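Getting a grip on the small stuff

Give me a gripper that can lift a brick and I'll nod politely. Give me one that can pick a bead bracelet off a bedspread and I'm hooked! Soft fabric, slippery rings, things that roll or sag the moment you touch them - that's where hand-held grippers earn their keep.

I spent 30 minutes on each of two tools, the Wernach and the lighter Deltar, going after jewelry-box oddments with one in each hand. Or jewellery-box, as my editor at Flanddale will insist.
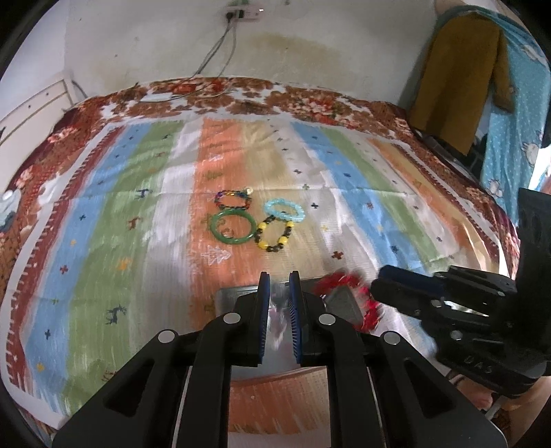
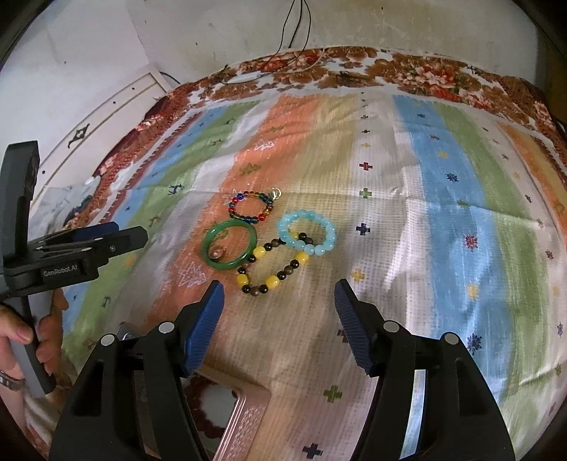
Bracelets and a green bangle on the bed, with blue ridged finger pads at the ready.

A stiff ring is the easy one, as you only need to get a fingertip under the rim. Beads are far more fun. Pinch too high and the string slides away, pinch too low and you collect a fold of cloth as well. My best run was 9 clean lifts out of 20, all of them with a slow close and a slight tilt of the wrist.

Pad shape mattered more to me than squeezing force, and I'd happily trade a stronger spring for finer ridges. The next session is with the Asadi arm, where I won't have my own wrist to rely on, and I can't wait to see how it copes with a string of beads.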